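We did the zip lines at Flemlow last month and my arms are only now speaking to me again. My sister turned 40 in May and she'd made it very clear that she didn't want a spa, a wine tasting or a cake shaped like a handbag. She wanted to be thrown off something tall. So nine of us piled into two cars and drove out past Stemville with a cooler full of sandwiches!

The place is set up as a string of lines running down a valley, and you work your way from the baby one to the monster. The monster is 1,861 feet long and crosses the river twice. I screamed the whole way over (both crossings) and then wanted to go again right away.

Check-in was at 8:30, which felt cruel, but we were harnessed up and out before the big groups arrived. They weigh everybody, by the way. On a scale, in front of your friends. The limit is 284 pounds, and they're pretty discreet about it.
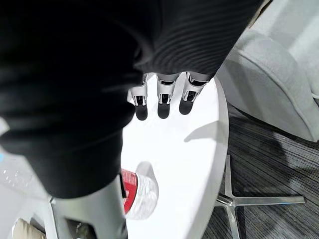 Do you need to bring your own gloves? They lend you a pair with the harness, but the small sizes go fast, so pack your own if you've got little hands like me.

Lunch was at the picnic tables by the parking lot, and then half of us did the climbing tower while the other half lay on the grass and complained. I was grass. The tower costs 25 dollars extra and the line was long by then, so no regrets.

For the whole group we paid 705 dollars, zip lines only, and they'll take parties of up to 20 if you call ahead. Wear shoes that tie. One of us lost a sandal over the river on line three, and it's probably halfway to the ocean by now. My sister already wants to go rafting next year.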